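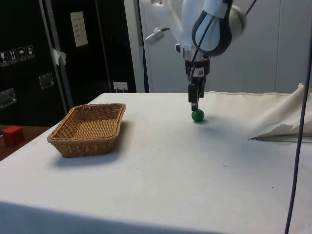
Tidying a table is a much older subject than most of us give it credit for, and I'm very glad to see so many of you back for the second half of the course (and a few new faces, welcome!). Last time we talked about drawers and closets, and I promised that this week we'd come out into the open and deal with flat surfaces, the places where small things land and then stay for months. My starting point is always an open basket. A woven wicker one with flared sides, like the one on the white cloth, is a lovely thing to begin with, empty and set toward the front edge where your hand finds it without any reaching. The small green ball farther back is just the sort of item we'll be practicing on, the kind that has no proper home and so gets moved from one end of the table to the other.

Please try the following at home before our next meeting. Choose one table, only one, and put your basket on it. Set a timer for 30 minutes. Pick up the small loose things first and leave anything made of cloth for later, even if it's bunched up in a heap and bothering you. Cloth is slow! You'll want to fold it, then you'll want to fold it better, and there goes your half hour. Nadège Pruvost, who taught this course before me, used to let her students do the folding first, and we still disagree about it very cheerfully.

When the timer rings, carry the basket to another room and sort it there. I like 8 items as a limit for a first try, but if you get to nine or ten, don't put anything back on my account.

A word on baskets, as several of you asked. A wide top matters more to me than depth. In a deep one the little things sink and you end up tipping the whole lot out on the floor. Run your hand around the rim before you buy, too, and look for one that won't snag a sleeve.

Reading for next time: pages 63 to the end of the chapter in the Catinel booklet. Sayaka Nagano has spare copies at the front desk.

Last updated: April

Questions about the course: Tomoyo Katayama, Room 889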